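Clodard Household Goods Sorting Project
Progress report to the Hutchins Fund, July

Work this period covered the mixed nursery and bathroom stock at the Trunus site. Items are sorted on a table, assigned to a category and entered in the stock register.

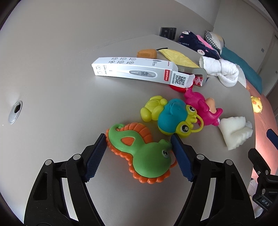 1. Status

The register now holds 2141 entries against a target of 3000 for the grant period. The interim target of 2000 has been met. Of the entries added this period, 121 are baby and infant items.

2. Categories in use

Toys: rattles and small figures, including the green seahorse and the frog rattle with the yellow ring handle. Character toys are entered by animal and main color.

Health items: boxed goods such as the digital thermometer. The box and its contents share one entry. Open end flaps are noted in the condition field.

Textiles: towels, cloths and printed fabric. The navy fabric with pink bunny faces is listed under its printed word, "rabbit".

Sponge and foam: the orange sponge block and the white foam block. Torn edges are recorded as condition C.

3. Open issues

Knotted or rolled towels cannot be measured as received. They are entered without dimensions until the method is agreed. Duplicate toy entries remain in the Sonanum database and will be merged before the next export.

4. Next period

Complete textiles, then begin kitchen goods. Shelf labels for the toy section are on order. Spending is within the approved budget and no change to the schedule is requested.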